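Keeping Plastic Bags, Jars and Boxes Under Control in a Small Kitchen

Tips from my kitchen, collected over many years. My kitchen is narrow, with one window and one long counter, and I share it with my sister's family when they come in June. If your kitchen is large you may not need all of this, but I think some parts will be useful also for you.

Start with one drawer

When I moved to Standisari I had bags in every place: under the sink, behind the bread box, inside other bags. I tried to organize all of it in one weekend and I became so tired that I put everything back. So please choose one drawer and finish it. Take out all the things, wipe the bottom with a cloth and a little dish soap, let it dry with the drawer open, and then put back only what you have used this year.

A good depth for the bag drawer is the shallow one, near the place where you pack food. In a deep drawer the bags rise up like dough and after one month you cannot close it.

Which bags to keep

I keep three kinds. The first is the thin produce bag, for wrapping onion halves and for the small trash can in the bathroom. The second is the thicker clear bag, the kind that dry beans or rolls come in. The third is the zipper bag, which I wash and use again until the zipper gets tired.

I do not keep bags that held raw meat or fish. You can wash them, yes, but the corners are hard to clean and the bag costs almost nothing. I also throw away any bag that smells of garlic after washing, or where the plastic has turned cloudy and sticky.

How to flatten a bag

Put the bag on a clean counter and press it with your palm from the closed end to the open end, so the air goes out. Fold it in half the long way, and once more. Then roll it or make a small triangle, as my friend Kanchan Kaushik does. Her triangles are very beautiful and mine open again in the drawer, so I roll and use a rubber band for every ten or so.
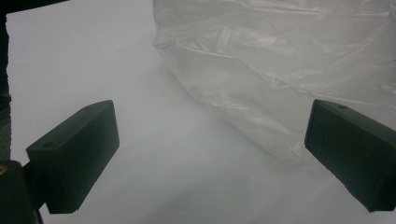
A clear plastic bag, crumpled and not folded.

If the bag is very crumpled, do not use an iron, even with a towel on top. I know a person who did it and the towel went to the trash together with the bag. Put the bag under a heavy cookbook for one night. It will not become like new, but it will be flat enough to fold.

Washing and drying zipper bags

Turn the bag inside out first. Use warm water, not very hot, because hot water makes the zipper lose its shape. One drop of soap is enough for two or three bags. Rinse also inside the zipper track, where crumbs like to stay, and an old soft toothbrush helps with this.

For drying I use wooden spoons standing in a tall jar, one bag over each spoon. Before this I clipped them on a string over the sink, and they dripped on the faucet and left white spots. The bag must be fully dry before you store it. If you are in a hurry, wipe it with a cotton cloth – paper towel leaves small pieces.

Jars and their lids

Glass jars are my weakness. I have a shelf for 20 jars and when it is full, one must go out before a new one comes in. Geeta Prajapati, my neighbor, takes the extra ones for her pickles, so I do not feel bad.

To remove a label, fill the jar with hot tap water, close it, and wait ten minutes. The glue gets soft from inside and often the paper comes off in one piece. For the glue that remains, mix one spoon of cooking oil with one spoon of baking soda, rub it on, wait again a little, and wash with soap.

Lids keep smell more than glass does. Put them in the sun on the windowsill for an afternoon, with the inner side up. A lid that smelled of mustard I could not save by any method, and now I use it under a plant pot.

I store jars without lids and keep the lids in a flat box, standing up like files in an office. When jars are closed and empty for a long time, the air inside becomes stale.

Dry food: what goes where

Rice, lentils and flour go in jars or hard boxes, never in the open paper bag. In our building we had small moths two years ago, and they came in with a bag of chickpea flour. New flour now goes in the freezer for three days, and after that into the jar. Let it come back to room temperature before you open it, or water will form on the inside.

I buy lentils in bags of 500 grams and my jars are chosen to fit exactly one bag. This is a small thing but it means I have no half bags with a clip on them. If you are buying new jars, bring one full bag of your usual food to the store and compare. I did this at Garkness, the housewares store on our street, and the saleslady was very patient.

Write the date when you opened the food on a piece of masking tape, and put the tape on the bottom of the jar. On the side it gets wet and comes off.

Plastic boxes

Match every box with its lid before you decide anything. Boxes with no lid can hold tea bags or sponges. Lids with no box can go to recycling, if your city takes them.

For the orange color from tomato sauce, I have tried many things. Sun works best, two or three days by the window. Before you fill the box next time, wipe the inside with a very thin layer of oil and the color will not go so deep.

The counter itself

A light counter shows everything, tea and turmeric most of all. Wipe turmeric at once with dish soap. If it is already yellow, make a paste of baking soda and water, leave it for 15 minutes and wipe gently in circles. Test first in a corner if you do not know what your counter is made of, and do not use vinegar on marble.

I fold bags and close boxes on the counter only after it is wiped and dry. A small wet spot under a bag will go into the drawer with it, and you will find it again by the smell.

Questions from readers

Pankaj Rastogi wrote to ask if he can keep bread in a clear bag for more than three days. In my kitchen, in dry weather, yes. In the rainy months I slice it and freeze it on the second day.

Devendra Mishra asked about cardboard boxes for onions. They are fine if you cut some holes on the sides, and please keep the potatoes in another place.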